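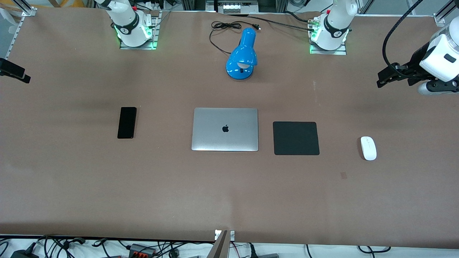 Applying for a short-term retail tenancy at Famora

Ground-floor units at Famora are offered to retailers on terms of three to twelve months. Applications are handled by Staro, the leasing agent for the centre.

Step 1. Choose a unit
Units range from 368 to 2,544 square feet. The current floor plan shows which units are vacant and which have street frontage.

Step 2. Prepare your documents
Provide a business registration, proof of insurance and a one-page outline of the goods to be sold. Food retailers must also attach a kitchen ventilation plan - see Schedule B.

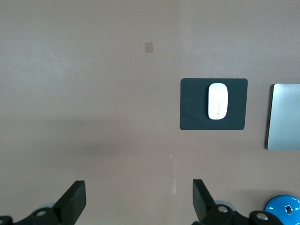
Step 3. Submit the application
Send the completed form to the leasing office with the $100 application fee. The fee is credited to the first month's rent if a licence is signed.

Step 4. Arrange an inspection
Applicants will be offered a viewing time between 9 a.m. and noon. Fixtures may not be altered before the licence takes effect.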